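Handout 6: house rules for two-arm countertop tasks (simulation)
Course notes, Hrefna Overgaard. Updated May 12, 2026

Read before lab. Printed copies by the door, same text. Questions at the end if there's time, there usually isn't.

Last week: joint limits, homing. Today: what we expect from you when two arms share one counter, in sim, before anything goes near the Kulero bench.

1. Why rules in sim at all

Every year somebody says nothing can get hurt in there. True. But the policy you train on a sloppy scene is the one you'll want to carry over in March, and by then the habits are in the data. Treat the sim counter like the real one. Same stop conditions, same log, same naming.

Also grading. I read the logs before I read your report.

2. Zones

Split the counter down the middle before you start. Left arm owns left, right arm owns right. Shared strip in between, one arm at a time. The arm that wants the strip asks for it (the lock in the Pranar wrapper, see handout 4), gets it, does the job, gives it back. No holding the lock while you think.

A board or plate that straddles the line belongs to whichever arm touched it first. Write down which one.

Forearms count. People check the gripper position and forget there's a long link behind it sweeping over everything. Check all links against the zone. The default config checks the tip only, change it. The setting is in the zones block, all_links, default is false for historical reasons.

3. Speed

Free motion: whatever the task file says.
Over the shared strip: half that.
Within one gripper width of a plate or anything else that slides: slow, and no acceleration spikes. If the plate moves and you didn't plan to move it, that's a contact event. Goes in the log even if the episode ends fine.

4. Handles, tools

Anything with a handle is a tool. Anything that is a tool gets the blade rule untill you've proved it has no blade: working end down, stays over the board, never passed across the other arm. Yes this is strict for a spoon. Do it anyway.

Don't release a tool in the air. Lower, contact, open, wait, retract. The wait is two ticks of the slow clock and I've seen teams set it to zero to save time.

Handovers arm to arm: not in this lab. Next block.

5. Grasp checks

Before lifting:
- both fingers report contact
- object pose changed less than tolerance since approach
- other arm is parked or in its own zone

After lifting, check again. The Atik contact model is generous, it'll let you hold a thing by a corner for a whole episode. A grasp that only works because of the solver is a fail under these rules. If you're not sure, rerun with seed 179, which has the low friction settings.

6. Stopping

Either arm faults, both stop. Not just the one. Groups wire the stops separately every term and then the healthy arm carries on with its half of the task next to a frozen one.

After a stop you don't resume mid-episode. Reset, new episode ID, note in the log. The stopped episode is kept, flagged, never deleted. Deleting stopped runs is the only thing in this handout that gets you a zero.

7. Logging

Minimum per episode: seed, scene version, who ran it, zone owner for each object, contact events, stop reason if any. 21 fields in the template, most fill themselves in. The free text one doesn't. "ok" is not a note. "Left tip touched plate rim on approach, plate did not rotate" is a note.

Object names: use the scene list. If it says disk_dark write disk_dark, even if you're sure it's a pan. Last year we had one object under five names and Safta Dobre spent a weekend merging them.

Hand in 66 episodes per group, failures included. Clean sets make me suspicious.

8. Rendering and review

Review from the top view first, side view second. Top view is good for zones and bad for height, so don't claim clearance off the board from a top view. Use the side view or the pose data.

One person drives, the other reviews, then swap. Reviewer signs. Reviewing your own run doesn't count, I can tell from the timestamps.

9. For next time

Read the Abou Jaoude notes on shared workspaces, sections 2 and 3, skip the math in 3. Bring one stopped episode and be ready to say which rule it broke. If it broke none of them I want to hear about that too, probaly means a rule is missing.

Review still for the lab, top view. Mark the zones on it and decide who owns the board. 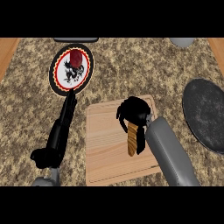
Safta Dobre: On section 6, could we add who is allowed to clear a stop? With my group last term it was whoever sat closest to the keyboard, and twice the reset went in before the reason was written down. I'd make it the reviewer, and only after the stop field is filled in.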